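Lenulex包装与备料车间完成周转箱统一换型

Nilwood讯 Lenulex公司位于Nilwood工业园的包装与备料车间于5月完成周转容器换型。原有的四种规格塑料箱停止使用，统一改为同一系列的蓝色容器，包括大号周转箱和浅型料盘两类。此次换型共投入容器2386件，其中大号周转箱547件，其余为料盘及配套衬件。容器由Destach供货，编码与台账系统由Paiva提供。

换型的起因是去年下半年的一次内部盘点。车间当时在用的箱体分属四个批次，外形尺寸接近，但口沿高度和底部结构不同，混合堆垛时存在错位。输送线两侧的摆放位置也按旧箱宽度划定，宽箱放入后向通道一侧伸出，操作人员需要侧身取料。盘点报告将上述情况列为两个独立问题，后经生产准备部门合并处理，列入年度整改计划。

项目由生产准备部门的Arne Gerlach负责。据他介绍，选型阶段比较了三套方案。第一套为可折叠箱，优点是空箱回运体积小，缺点是铰接处易积存碎屑，清洗后需要单独检查。第二套为网孔箱，沥水较快，但小件袋装料的边角容易卡入孔内。第三套为整体注塑的实壁箱，口沿加厚，外壁带加强筋，空箱占用空间较大，清洗和目检相对简单。车间最终采用第三套方案。

“空箱占地是可以计算的，清洗后漏检造成的停线时间不好计算。”Gerlach在项目说明会上表示。

颜色方面，车间没有沿用按工序分色的做法。旧箱曾以颜色区分来料、在制和退回三种状态，但补购批次之间存在色差，褪色后的来料箱与退回箱在灯光下难以辨认。新规则规定容器本体一律为蓝色，状态信息改由台账记录和区域位置表示。散装袋料装箱后不得高出口沿，空箱与满箱沿输送线分侧摆放时应留出收料人员的站位。箱内残留的包装袋须在下一次装料前清出，并入塑料类废弃物。

地面标线同步调整。改造后，通道边界以黄色标线标示，货架和箱体均不得压线。货架区采用不锈钢层架，下层放置较重的物料，上层放置轻件和备用料盘。层架与通道之间的净距由原来的按经验预留改为按料盘长边核定，核定值写入车间布置图，后续增设层架时须重新校核。

单个大号周转箱的设计载荷未作调整，人工搬运的限值则由部门另行规定，单次搬运超过限值时须由两人完成或使用推车。推车台面宽度与新箱底部尺寸匹配，原有推车中有9台因台面过窄退出使用，改作清洁用具的转运车。

备料台的整理是本次工作中耗时较长的一项。该区域处理的物料体积小、种类多，既有按钮开关一类的电气件，也有用于尺寸比对的各色块状样件。以往小件直接放在台面上，换班时逐一归位，遗漏件往往到下一次盘点时才能发现。新规定要求当班未用完的小件在交接前归入料盘，台面只保留正在使用的物件。台面覆盖层继续使用，但需每班清理一次毛发和纤维，清理情况记入交接表。

交接表的格式也有变动。旧表按物料编号排列，填写人需要在多页之间翻查。新表按台面分区排列，每区一行，设“在用”“归盘”“待查”三栏。“待查”一栏不得跨班空置，接班人员须在当班内填写处理结果。电气件中带有触点组的型号另设一栏，登记外壳和螺钉的目检情况，目检不合格的件单独封存，不与散件混放。

负责现场实施的Niall Laing表示，换型安排在两次批量生产之间进行，输送线没有整体停用。施工人员先清空一侧的旧箱，完成标线和层架定位后再处理另一侧。全部工作用时160小时，其中近一半用于小件清点和台账核对。他说，台账核对中发现的主要问题是同一种开关存在两个编号，分别来自采购和维修两个部门，目前已合并为一个编号，旧编号保留查询功能。

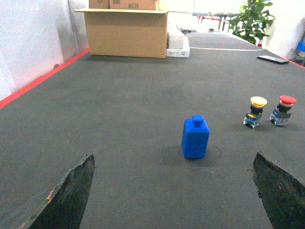
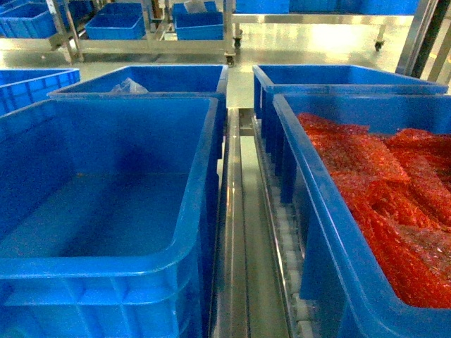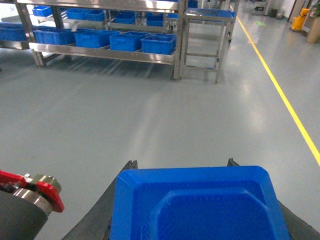
备料台面、输送线两侧的周转箱以及层架区通道

清洗环节的配套调整仍在进行。现有清洗槽按旧箱尺寸设计，大号周转箱须倾斜放入，口沿卷边内侧的冲洗效果不稳定。生产准备部门已提出更换喷淋支架的申请，将喷嘴由上方单向布置改为上下两向布置。支架更换完成前，卷边部位由人工补刷，干燥后方可返回箱区。浅型料盘不受影响，仍按原程序清洗，但盘底带有纹理的型号需延长沥水时间，具体时长由清洗岗位试验后确定。

旧箱的处置方案已经确定。箱体完好的部分转给园区内的仓储单位，用于存放非生产物资；口沿开裂或底部变形的部分拆除标签后交回收单位破碎。标签拆除由车间自行完成，防止旧编码再次进入台账。转出的旧箱不再享有Lenulex的编码资源，接收单位需自行编号。

Paiva提供的台账系统目前处于并行运行阶段，纸质记录与系统记录同时保留。系统以容器编码为主键，物料编号为从属字段，因此同一料盘内不得混放两种编号的物料。备料岗位对这一限制提出过意见，认为部分成套件拆开存放会增加取料次数。生产准备部门的答复是，成套件可申请套件编号，获批后按一种物料管理。首批套件编号申请正在审核，涉及开关、固定件和线缆附件。

Gerlach表示，并行阶段结束后将复核容器周转率，并据此确定下一批补购数量。补购仍限于现有的两类容器，不增加新规格。其他车间如需采用同一系列容器，应先提交箱位布置图和清洗能力说明，由生产准备部门审核后统一下单。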